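Textiles and Everyday Life
Unit 6: Caring for Knits
Handout, June 2021

Reading before class: the Kaczmarczyk packet, through the section on shrinkage. The section on moths is optional, and cheerful if you like moths.

Woven cloth is a grid. Knit cloth is a long row of loops hanging on to other loops, and everything odd about a T-shirt follows from that. It stretches because the loops change shape before the yarn has to. It curls at a cut edge because the front and back of plain jersey pull unevenly. It also remembers how it was stored, which explains the shoulder bumps on anything that has spent a winter on a wire hanger.

Weight is the main enemy. A soaked cotton sweater may hold more water than you would care to carry, and if you hang it by the shoulders, all of that water pulls down on the same few loops. You will own a tunic by morning. Dry heavy knits flat, on a towel, and turn them once. Light jersey can go on a line if you fold it over at the chest and keep the pegs away from the shoulders. 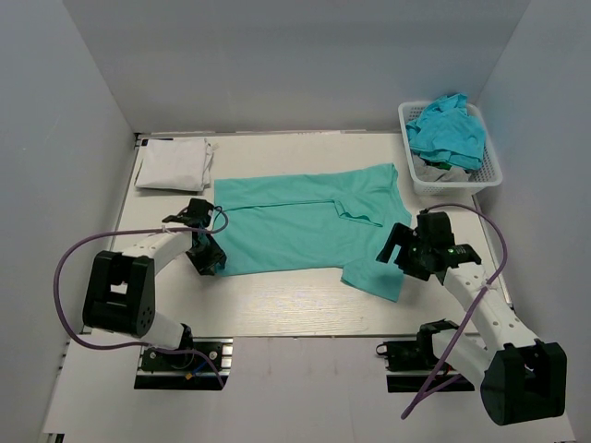 Fig. 1. Teal shirt laid out flat, with some wrinkling.

Wrinkles in a knit are mostly shallow. Smooth them by hand from the middle outward while the cloth is damp, then leave it alone. Students who iron jersey tend to drag the iron as if sanding a door, and the hem comes out wavy. Press down, lift, move over, press again.

On shrinkage: yarn is pulled tight during knitting and finishing, and a hot wash lets it relax back. Manufacturers call this relaxation shrinkage, a restful name for losing an inch of sleeve. Wool adds felting, where the scales on the fibers lock together. Felting cannot be undone, whatever your aunt says about hair conditioner.

For the lab, each pair gets two Flositz swatches, one cotton and one wool. Mark a square on each, wash one cold and one hot as assigned, and measure again when dry. Record both directions – length and width rarely shrink by the same amount. Sheets go in the tray outside room 108. The tray inside room 108 belongs to Ceramics, and they do not give things back.

Unit 7 (July): stains, and what people have tried on them.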